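Reading notes, in a hurry
2024-07-08

Finished the Fekete last night. Enikő Fekete, Javora, the new translation, 21 stories and not one of them longer than a train ride. Should have been asleep by then. Wasn't.

Quick thoughts before work.

It's a book of stories about a river town and the people who keep leaving it. Same ferry in most of them. Same dog too, I think, though he gets a different name every time and the translator (Vichien Rungrueang, who also did the Medve poems) keeps the names in Hungarian. Good call. I looked up 3 and then stopped looking.

Best one: "Salt for the Aunts." Five pages. A woman carries a letter across town and reads it aloud to everybody except the man it's for. No big speech at the end. She goes home and peels potatos. I read it again right away.

Weakest: the two long ones in the middle, where the ferryman gets philosophical. I skimed. Sorry. He's much better when he's complaining about rope.

The intro by Tibor Bozsik is 30 pages, and you can skip it till after. He gives away the ending of "Hikport" in his second paragraph, which made me so mad I put the book down for a day.

Question for anyone who has the old edition: is the last story in it? Mine ends on the funeral, and Hajnalka says hers ends with the wedding. Big difference!!

Next up, the Dimitrov novel, then probably more Fekete if the library gets the early stuff by October. Comments are open again.
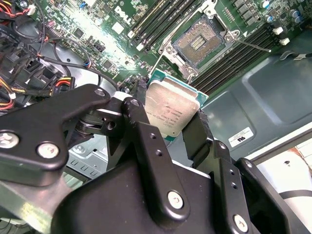
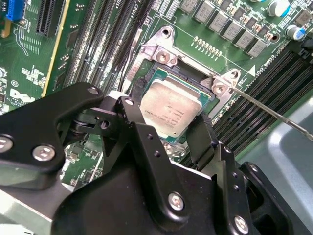
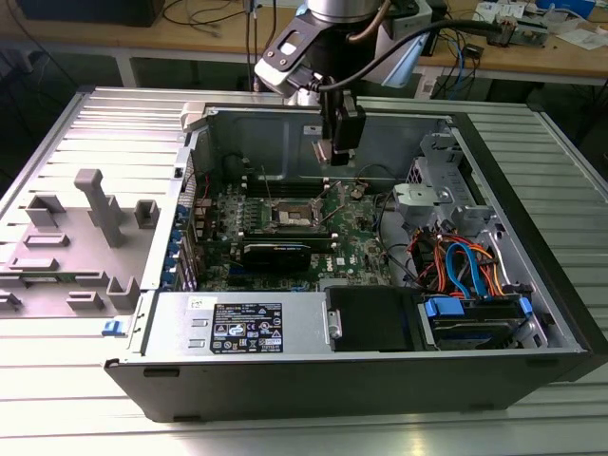
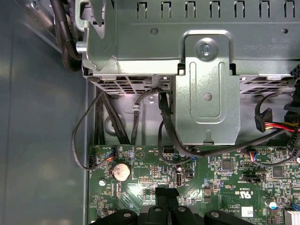

Inside the desktop case, four views.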